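Section 2 – Setting out the board and the shape blocks

Before you begin, do give yourself a little room and a few quiet minutes. The Stenis block set is a simple thing to put out, but it is much nicer to use when the board sits properly and the shapes have been looked over first.

1. Lift the board out of its sleeve with both hands and lay it on a flat, steady table.

2. Press gently on each corner in turn. If the board rocks, turn it end for end and try again.

3. Wipe it along the grain with a soft, dry cloth – an old tea towel does very nicely.

4. Put the shapes out one by one. A loose row along the far edge works well, with a piece or two left nearer the middle so there is something easy to reach for.

Note: the row needn't be tidy. Cylinders, hearts and stars can stand as close together or as far apart as you please, and colours may be mixed. 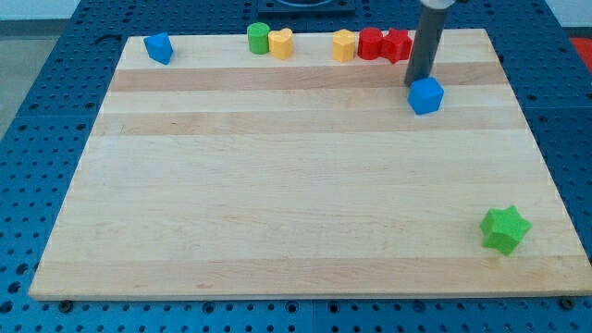
Can the blocks be washed in a bowl of water?

Please use a damp cloth instead, going over one block at a time, and let them all dry overnight in an airy room before they go back in the box.

5. When you have finished, gather the stars first, as their points can catch on the other pieces, and then lay the cylinders on their sides in the bottom tray.

Caution: keep the board away from radiators and sunny windowsills. It may bow a little if it gets too warm – should that happen, leave it flat for 2 days before using it again.

Spare shapes can be ordered from Gumede of Brodstead, quoting part number 400 for single blocks.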